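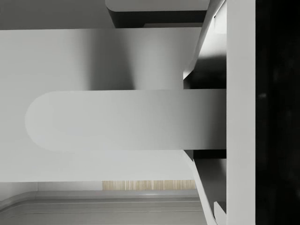

Lestevard

O cinzento é uma cor acromática, situada entre o branco e o preto. Confesso que já lhe tive má vontade - achava-o cor de segunda-feira! - mas depois de anos a misturar tintas em casa mudei de ideias. Em português diz-se cinzento ou cinza (eu uso os dois, conforme me sai), e o nome vem das cinzas da lareira, claro.

Obtém-se juntando preto ao branco, aos bocadinhos, ou misturando duas cores complementares, como o azul e o laranja. Eu prefiro a segunda via, porque o cinzento fica mais vivo. Para um tom pálido, começo sempre pelo branco e acrescento até 5 gotas de preto - mais do que isso e lá se vai a tarde.

Na pintura, chama-se grisalha à técnica que trabalha só com tons de cinza, muito usada para imitar relevos de pedra. Experimentei-a em janeiro e ainda ando a lavar os pincéis.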